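Wednesday, January 23, 2019

Still at the Flitutham kitchen, and my feet ache. I came in meaning to do an hour on the plots and be home for tea, and it's now dark and I've had two packets of crisps for my dinner.

So, the result. It's a small one but I've been grinning at the kettle all afternoon! The question since September has been whether the wrist camera earns its keep, or whether we could get by with the room view alone and save ourselves the cable and the endless recalibrating. Everybody had an opinion (mine was that we could drop it, and I said so rather loudly at the Batitz meeting, which I'm now regretting a bit). We have 3806 usable demonstrations - I'd wanted 4000, but the last lot had the clocks out of step between the two cameras and I couldn't bring myself to keep them. Trained the same policy three ways: room view only, wrist view only, both together. Same seeds, same everything else.

For the reaching part it hardly matters. Room view only gets the arm to the right bit of the worktop nearly every time. It's the last 8 centimetres where it goes to pieces. It comes down beside the handle, closes on air, goes up, has another think, comes down in the same wrong spot. With both views that mostly stops. On the drawer task we went up to 80 per cent over the full set of trials, and I ran the whole lot again after lunch because I didn't believe it.

Wrist only was the funny one. Lovely once it's close, hopeless before that. It wanders. Mogens Sveinbjörnsson reckons it's learnt the tap as a landmark and steers by it, as it's such a big dark thing against all that pale wood. I said that was a nice story and he should prove it, so he's going to cover the tap with a tea towel tomorrow and see what falls over.

I've stuck one from each view in so I remember what I'm on about when I read this in the summer. Wrist first, then the room.

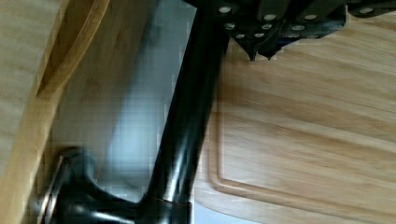
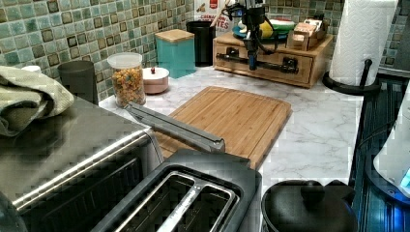

What I haven't sorted is the blur. When the wrist turns quickly half the picture goes to mush, and I can't tell yet if the policy ignores those moments or is being quietly misled by them. Cullinane's old script throws out anything below a sharpness threshold, but that leaves gaps just when the arm is doing something interesting. Might try shortening the exposure instead and living with the noise. Might also try going to bed.

Must remember to ask for more space on Skukutik before the weekend, the logs have nearly filled it. And buy milk.

Comments

pernickety_jo: How many seeds though? Three ways with one seed each and I'd be nervous.

wobblyarm: We had the same thing with the last few centimetres! Ended up cropping the room view tight round the gripper and it got us part of the way. Might be worth a go before you commit to the cable for good.

Tamsin: Please eat a vegetable.

Contact me through the form | © the author, all entries | Back to top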